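9. Mai

Heute war Badezimmertag. Ich hatte ihn seit April vor mir hergeschoben, erst wegen der Erkältung, dann wegen der Steuer. Um halb neun habe ich angefangen, nach dem zweiten Kaffee, und bis kurz nach zwei gebraucht, mit Mittagspause.

Zuerst der Schrank unter dem Waschbecken. Alles raus, auf den Boden im Flur, dann auswischen. Hinten links war der Boden klebrig, da ist irgendwann eine Flasche Spülung ausgelaufen. Ich habe drei angebrochene Sonnencremes gefunden, eine davon seit zwei Jahren abgelaufen, außerdem die Nagelschere, die ich im Winter gesucht und dann neu gekauft hatte. Jetzt habe ich zwei. Die alte schneidet besser.

Der Badreiniger von Jamside war fast leer, es hat gerade noch für die Wanne gereicht. Für die Fliesen habe ich Essig mit Wasser genommen. Das Fenster stand die ganze Zeit offen, trotzdem riecht es jetzt am Abend noch im Flur danach. Die Fuge an der Wanne ist an einer Stelle dunkel geblieben. Zweimal geschrubbt, dann gelassen. Die muss irgendwann neu gemacht werden, aber das mache ich nicht selbst, das letzte Mal sah es schlimm aus.

Danach die Handtücher. Der Stapel im Regal war so hoch, dass man das oberste nur noch mit Drücken hineinbekam. Ich habe alle aufs Bett gelegt und sortiert. Die guten bleiben, die dünnen mit den ausgefransten Kanten kommen in die Kiste für Putzlappen. Die beiden grünen konnte ich nicht weggeben, obwohl sie schon hart sind. Die stammen noch aus der ersten Wohnung. Sie liegen jetzt ganz unten, für den See.

Das rosa Frotteetuch ist an die Stange gekommen. Es ist so ein altes Rosa, leicht staubig, und zu der hellgrauen Wand passt es besser als das weiße, das vorher dort hing. Ich mag, dass es flauschig ist und die kleinen Schlingen noch stehen. Nur glatt hängen will es nicht. Es ist fast so breit wie der Platz zwischen den beiden dunkelgrauen Halterungen, und in der Mitte sackt es durch. 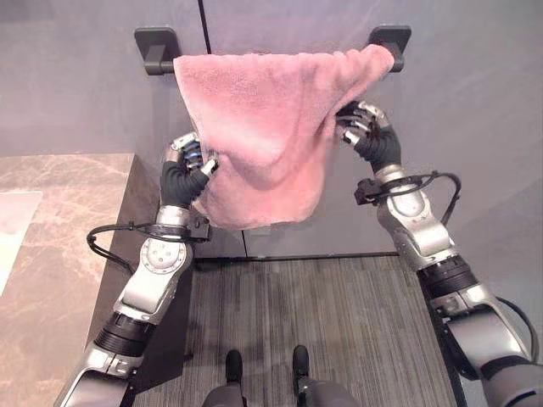
Am besten ginge es wohl, wenn man solche Tücher vorher der Länge nach falten würde, aber dann trocknen sie schlecht. Im Winter hatte ich das so gemacht, und nach einer Woche roch jedes Handtuch muffig. Also lieber einfach über die Stange und am Rand etwas zupfen. Eine längere Stange habe ich mir bei Brollero angesehen, die hätte aber neue Löcher bedeutet, und hinter der Wand läuft dort irgendwo die Leitung.

Mittags gab es den Rest Linsensuppe und ein Brot. Währenddessen lief die erste Maschine, alles bei 60 Grad. Der Schleudergang klingt seit einiger Zeit anders, eher ein Klopfen als ein Brummen. Ich habe das Flusensieb aufgemacht, es lagen ein Knopf und ein Zwei-Cent-Stück darin. Geklopft hat es danach immer noch. Wenn es nächste Woche nicht aufhört, rufe ich an.

Die Wäsche habe ich auf dem Balkon aufgehängt. Es war windig und nicht besonders warm, aber trocken. Gegen fünf konnte ich alles abnehmen bis auf den Badvorleger, der hängt jetzt über dem Stuhl in der Küche. Draußen getrocknet werden die Handtücher rauer, das stört mich nicht. Weichspüler kaufe ich keinen mehr, seit ich gemerkt habe, dass sie damit schlechter saugen.

Am Nachmittag noch kurz bei Flelley gewesen, um den Reiniger und neue Schwämme zu holen. Lange Schlange an der Kasse, nur eine war offen. Ich habe auch einen kleinen Korb mitgenommen, für die Sachen, die sonst auf dem Wannenrand stehen. Er ist etwas zu tief, man muss nach dem Rasierer greifen wie in einen Eimer. Vielleicht lege ich unten etwas hinein.

Den Spiegel habe ich zum Schluss gemacht – mit Zeitungspapier, so wie früher zu Hause. Oben rechts sind die blinden Flecken größer geworden. Von der Tür aus sieht man sie nicht.

Übrig geblieben ist die Schublade mit den Medikamenten. Die wollte ich eigentlich heute auch durchsehen, aber nach dem Einkaufen hatte ich keine Lust mehr auf Kleingedrucktes. Dann habe ich geduscht und dabei natürlich gleich wieder alles nass gespritzt. Zum Abtrocknen eins von den frisch gewaschenen genommen.

Abendessen: Bratkartoffeln mit Ei. Der Rücken zieht ein bisschen, vom Knien vor der Wanne. Morgen nur die Putzlappen zurechtschneiden und die Kiste in den Keller bringen, sonst nichts.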